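# 색 이름 좀 그냥 불러 주면 안 될까

토요일에 거실 벽에 칠할 페인트를 고르다가 두 시간을 날렸다. 페인트를 고르는 데 두 시간이 아니다. 색 이름을 해독하는 데 두 시간이다. Condico 카탈로그를 펼쳤더니 '북쪽 창의 오후', '식은 차', '할머니의 서랍' 같은 게 줄줄이 나오는데, 도대체 할머니의 서랍이 무슨 색이냐고! 우리 할머니 서랍은 초록색이었다. 카탈로그 속 그 색은 베이지였고.

나는 색 이름이 예쁜 게 싫다는 사람은 아니다. 어릴 때 크레파스 상자에서 제일 좋아한 것도 색보다 이름이었다. 귤색, 풀색, 하늘색. 그런데 이 이름들은 듣는 순간 머릿속에 색이 뜬다. 귤을 본 적 있는 사람끼리는 귤색으로 싸울 일이 별로 없다. '식은 차'는 다르다. 녹차인지 홍차인지 보리차인지부터 정해야 하고, 얼마나 식었는지는 또 누가 아나.

같이 페인트를 보러 간 친구 Damir Ristić는 내 말에 전혀 동의하지 않았다. 이름이 애매해야 사람들이 색을 더 들여다본다는 거다. 그럴듯하긴 한데, 나는 매장 직원한테 "저기요, 서랍 말고 좀 더 서랍 같은 거요" 하고 말하는 내 모습이 너무 부끄러웠다. 결국 손가락으로 가리켰다. 이름을 두고 손가락을 써야 하면 그 이름은 일을 안 하고 있는 거 아닌가?

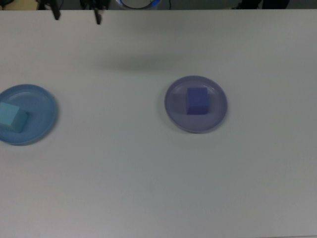
우리말 색 이름은 원래 꽤 부지런하다. '옅은', '짙은', '탁한', '맑은'을 앞에 붙이기만 해도 웬만한 건 다 통한다. 파랑 계열이 특히 그렇다. 밝은 파란 플라스틱 접시에 옅은 청록색 스펀지 큐브가 얹혀 있으면, 나는 접시는 하늘색이고 큐브는 물 많이 탄 청록이라고 하겠다. 이 말만 듣고도 둘 중 뭐가 뭔지 헷갈릴 사람은 거의 없을 거다. 누가 접시를 '해변의 약속', 큐브를 '첫 숨'이라고 불렀다면 나는 둘 다 못 찾는다. 찾는다 해도 서로 바꿔 집을 확률이 반이다.

물론 이게 취향 문제로만 끝나면 나도 이렇게 길게 안 쓴다. 문제는 다시 살 때 생긴다. 작년에 Drutura에서 뜨개실을 샀는데 이름이 '안개의 편지'였다. 회색 기가 도는 연보라, 정말 예뻤다. 조끼를 뜨다가 등판에서 실이 모자라 다시 주문하려고 보니 이름이 바뀌어 있었다! '편지의 안개'도 아니고 '먼 종소리'란다. 사진으로는 그게 그건지 알 수가 없고, 문의 글을 올렸더니 "시즌에 맞추어 감성을 새로 담았습니다"라는 답이 왔다. 감성은 새로 담겼고 내 조끼는 아직 등이 없다. (앞판만 입고 다닐 수도 없고.) 숫자 하나, 그러니까 그냥 '연보라 9번'이라고만 적혀 있었어도 나는 벌써 그걸 입고 다녔을 텐데.

이런 얘기를 하면 꼭 반론이 들어온다. 색은 어차피 빛에 따라 달라지니까 정확한 이름 같은 건 없다는 반론. 인쇄소에서 오래 일한 Kastriot Kovačević 아저씨가 술자리마다 하는 얘기이기도 하다. 아저씨 말로는 아침에 본 빨강과 저녁에 본 빨강은 다른 빨강이고, 손님이 "어제 본 그 색"을 찾으면 그때부터 골치가 아프단다. 나도 이 말은 맞다고 생각한다.

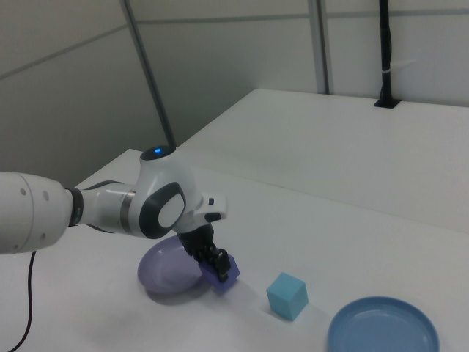

다만 그 얘기가 시적인 이름을 편들어 주지는 않는다. 빛에 따라 흔들리는 물건일수록 이름은 좀 가만히 있어 줘야 한다. 보라색 큐브 하나를 비스듬히 들어 올려 보면 아래쪽 면은 더 연한 보랏빛을 띤다. 한 물건 안에서도 색이 둘로 보이는데, 그래도 우리는 그걸 그냥 보라색 큐브라고 부르고 서로 잘만 알아듣는다. 보라색이라는 말이 넉넉해서 그렇다. 연한 면도 진한 면도 그 안에 다 들어간다. '먼 종소리'에는 뭐가 들어가고 뭐가 빠지는지 나는 모르겠다.

그리고 솔직히 말해서, 이름값도 우리가 낸다고 의심하고 있다. Radonjić 매장에서 '흰색' 커튼과 '첫눈의 침묵' 커튼을 나란히 대 본 적이 있다. 내 눈에는 같은 흰색이었다. 한참을 들고 창가에 갔다가 형광등 밑에 갔다가 했는데도 같은 흰색이었다. 가격표는 달랐다. 침묵이 더 비쌌다. 직원 말로는 원단이 조금 다르다고 했으니 내가 억울한 소리를 하는 걸 수도 있다. 그래도 원단이 다르면 원단 이름을 크게 써 주면 좋겠다.

엄마한테 전화로 이 얘기를 했더니 엄마는 한술 더 떴다. 립스틱은 더하다고. 엄마가 평생 바른 색은 '벽돌색'인데, 요즘은 매장에서 벽돌색을 달라고 하면 젊은 직원이 당황한다는 거다. 그래서 엄마는 다 쓴 립스틱 통을 가방에 넣고 다닌다. 바닥에 남은 걸 보여 주려고. 이쯤 되면 우리 집은 모녀가 다 손가락으로 가리키며 사는 셈이다.
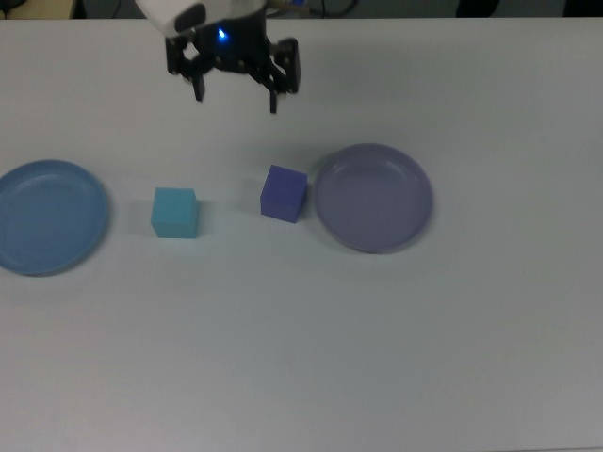
그렇다고 예쁜 이름을 다 없애자는 건 아니다. Sekedus라는 작은 물감 가게가 있는데, 여기는 튜브 앞면에 '짙은 청보라'라고 큼직하게 쓰고 뒷면에 작은 글씨로 '막차를 놓친 밤'이라고 적어 둔다. 나는 이 순서가 너무 마음에 든다! 필요할 때는 앞면을 읽고, 기분 내고 싶을 때는 뒤집어 보면 된다. 게다가 막차를 놓친 밤은 정말로 좀 청보라색이다. 앞면을 먼저 읽어서 그렇게 느끼는지도 모르지만.

내가 바라는 건 그 정도다. 카탈로그에 색이 1,000개 있어도 괜찮고 거기에 시를 1,000편 붙여도 괜찮으니까, 옆에 작게라도 '연한 베이지'라고 써 주기. 철마다 시가 바뀌더라도 그 글씨는 안 바꾸기. 화면으로만 보고 사는 사람도 많고, 색을 잘 구별하지 못해서 이름에 기대는 사람도 있다. 그 사람들한테 '식은 차'라고만 말하는 건 좀 불친절하지 않나.

참, 거실은 결국 연한 회색으로 칠하기로 했다. 카탈로그 이름은 '3월의 발소리'다. Damir는 우리 집에 올 때마다 발소리가 잘 어울린다고 놀릴 작정인 모양이고, 나는 페인트 통 뚜껑에 유성펜으로 '연회색, 거실'이라고 써 붙였다. 남은 건 베란다에 두었다.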